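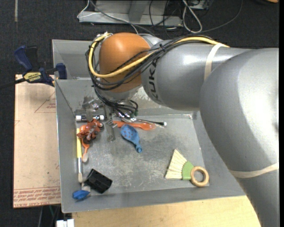 The Starudby Automation Laboratory is publishing this account of a cable fault on one of its picking cells, designated Clisus, which took the cell out of service for part of February. We have divided it into a series of short posts. The fault involved the external cabling on the arm, the lines that follow the outside of the robot to reach the tool. On Clisus a thick yellow cable runs along the top of the arm and crosses the orange joint housing, and a bundle of black cables takes the same route, held by a zip tie near that housing. Any line routed this way has to bend each time the joint beneath it turns. No person was injured.

The cell picks mixed household and workshop items from a shallow metal bin. The items differ in size, weight and stiffness, and the wrist must turn through a wide range of angles to reach them. A run consists of 300 picks, after which the items are rearranged and the next run begins.

At 2:40 in the afternoon, during the 22nd run of the month, the gripper stopped reporting its finger position. The controller held the last value it had received and treated it as current. The arm completed its descent, closed on nothing, and lifted. It then repeated the cycle.

The operator on duty saw that the fingers were not moving as commanded and pressed the emergency stop. The arm halted as designed. Power was removed and the cell was locked out before anyone reached into it.

Our first finding concerned the software. A loss of position feedback should have produced a protective stop without help from the operator. The fault message was generated, but it had been classed as a warning during an earlier period of testing and was never restored to its proper level. This was an error on our part.

Our second finding concerned the wiring. One conductor in the feedback line had broken inside its jacket, close to a fastening point. The jacket showed no cut and no wear. A visual check would have passed it, and our records show that a visual check did pass it that same morning.

The break was located by flexing the line by hand while a meter was connected. Continuity was lost at one angle and returned at another. This explains several short dropouts in the log from the preceding two weeks, which had been put down to network delay.

The log places the failure at cycle 2,256 since the line was last replaced. Our maintenance plan called for replacement at 2,000 cycles. The work order had been issued on time, but it was held open while a part was on order, and the cell was allowed to continue running in the meantime.

Oluf Holst, who leads cell safety at Starudby, reviewed the event with the operating team. His report states: "A replacement limit that can be passed without a signature is only a suggestion. The cell should have been stopped when the count was reached, whether or not the part was on the shelf."

The following changes are now in effect on Clisus. Loss of finger position feedback triggers a protective stop. The controller rejects any position value older than its permitted age. Neither setting can be changed from the operator's screen.

The cycle counter is now tied to the start command. When a line reaches its replacement limit, the cell will not begin a new run. An extension requires written approval from the safety lead and may be granted once only.

Daily inspection has also been revised. With power removed and the cell locked out, the technician flexes each external line at its fastening points while continuity is measured. The result is written in the cell log along with the technician's initials. Looking at the cables remains part of the inspection but is no longer sufficient by itself.

Our two other cells, Wei and Ostum, were checked against the same list. Wei had the correct fault settings and all of its lines were within their limits. Ostum had the same warning-level setting as Clisus and was stopped until it was corrected. No broken conductors were found on either cell.

Results recorded on Clisus during the two weeks before the stop have been set aside. Picks made during a dropout cannot be told apart from ordinary misses with the data we kept. Partner groups that received those results have been notified and will be sent replacements once the runs are repeated.

Clisus returned to service at reduced speed after a full test of its stop functions. It will stay at reduced speed until the new feedback line has completed its first 300 cycles and been tested again. Groups operating similar cells may request the revised inspection sheet from the Starudby safety office.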